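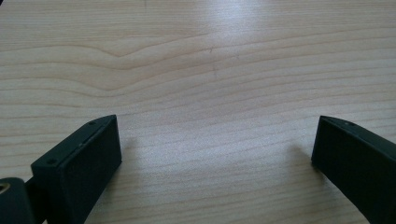
*Jaws open over the bench. Matte black fingers, wood grain, some glare up top.*

May 1, 2022

Stop buying grippers off the spec sheet. That's the whole argument, you can go now. If you're staying, fine, I have coffee and an hour before Kamarul wants the bench back.

We've had two hand-held grippers going since the winter, the Destier and the Kettle. Same job for both. Pick it up, put it down, log it, again. 3,486 grasps in the log as of last night and I'd trade most of them for one decent afternoon of watching where people's wrists go.

The spec sheet loves grip force. Everybody quotes grip force. Fine if you're lifting bricks. We lift pill bottles, markers, folded cloth, a spoon. Never once ran out of force. What we ran out of was patience with the Destier's trigger, which is stiff for the first third of the travel and then goes all at once, so the fingers slap shut and the spoon goes on the floor. Kettle's is smooth. Weaker on paper - a lot weaker - and I reach for it every time.

Second thing. Finger shape beats motor, beats trigger, beats nearly everything. Big flat pads are great on boxes and miserable on a coin. Gerd Nolte argues with me about this. He wants thin tips on everything, and he did cut a set, and they were lovely on coins and then they twisted on a full bottle. So now we swap. Swapping takes 11 minutes on the Destier beacuse of where they put the screws. Four on the Kettle. Multiply that out over a week and tell me again about grip force.

And the camera! People spend a month picking the gripper and then bolt on whatever was in the drawer. The camera is half the tool. You want both fingertips in view plus enough table past them to see what you're reaching for. Plullesance sells a mount with a nice tilt and we tried it at 12 degrees and at 30. At 30 you see a gorgeous amount of room and not much of the thing you're grabbing. We went back to 12. Glare off a pale table is still a pain, haven't solved it. Matte cloth helps, but then you're only ever training on matte cloth, so, no.

Kamarul Entili's objection, which is fair: feel doesn't scale. You can't put "nice trigger" in a purchase order, and if 13 people are going to use the thing you need numbers. Ok. Then measure the right numbers. Drops per hundred. Minutes per finger swap. How long before someone puts it down and shakes out thier hand. None of those is hard to get, we got all three with a stopwatch and a notebook, and not one is in the Nirkuvov buyers guide everyone keeps forwarding me.

So borrow one first. A week, your own objects, your own table, your clumsiest person on the trigger. If the vendor won't lend, that tells you something too.

We're testing a third one in July. Gerd already hates the fingers.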